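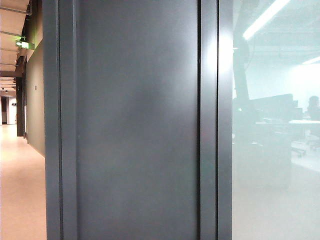
Chapter 7
When the Robot Meets a Door

Nataša Kelmendi
21st February

In July, a delivery robot at the office of Derkley stopped in front of a door and stayed there for 68 minutes. The robot did not hit anything. Its battery was good, its wheels were good, and its map of the floor was correct. On the screen of the operator, the status was "waiting for access", and the color of this status was green. During this time an employee came from the other side with a box in her hands and opened the door with her shoulder. The robot read the open door as permission and started to move. It pushed her against the jamb with its front plate. She had a bruise on the hip and did not need a doctor.

This chapter studies that event and others of the same family. In the previous chapters we spoke about faults inside the machine: a broken wire, a worn bearing, a sensor which gives a false value. Now we turn to faults which live between two machines, each of which works as its maker promised. The door controller was supplied by Conolex and the robot by Mudico. Both passed their acceptance tests. The message which they exchanged had one meaning for the first company and another for the second.

For the door controller, the word OPEN meant that the leaf is no longer touching the frame. For the robot, the word OPEN meant that the passage is free and that the door was opened for the robot. The reader can see how large is the distance between these two meanings. A person who opens the door by hand produces the first meaning and never the second.

7.1 Why doors are difficult

A mobile robot is usually tested in a hall, where the walls are far away and the light is even. An office building gives it other conditions. Dark metal frames with a satin surface can send the laser beam away to the side, so that the robot receives a weak signal or none. A glass partition lets part of the beam pass, and the robot then measures a desk or a chair in the next room and believes there is no wall. Frosted glass may return a distance which changes when the robot moves by a few centimeters. On a polished floor, the reflection of a ceiling light can confuse the camera.

For these reasons the engineers at Derkley decided to trust the message of the door more than the sensors of the robot. In a zone of 700 millimeters before each door, the obstacle stop was made less sensitive. Without this change the robot refused to pass through its own doorways. The change was written in the service log in one line, and it was not reviewed by the person responsible for safety.

An exit route makes the question more serious. A robot which waits before a door in a corridor also takes away the width of this corridor. In case of fire, people will come toward it in a hurry, perhaps in smoke, and they must be able to pass.

7.2 What the log contained

The consulting office Trajkovski examined the records after the accident. In the file there were 1078 door passages, and in 159 of them the door was opened by a person and not by the robot's request. No alarm was produced in any of these cases. The operators had seen a few of them and considered them normal, as the robot always arrived at its destination.

Before reading further, please write down which signal you would require before the robot is allowed to enter the doorway, and which device should send it. Keep your answer beside you. We shall return to it in section 7.4, after the discussion of safe states.

Related chapters
Chapter 5: Sensors That Tell Half of the Truth
Chapter 6: Emergency Stops and Restarting
Chapter 8: Elevators and Shared Spaces
Chapter 11: How to Write an Accident Report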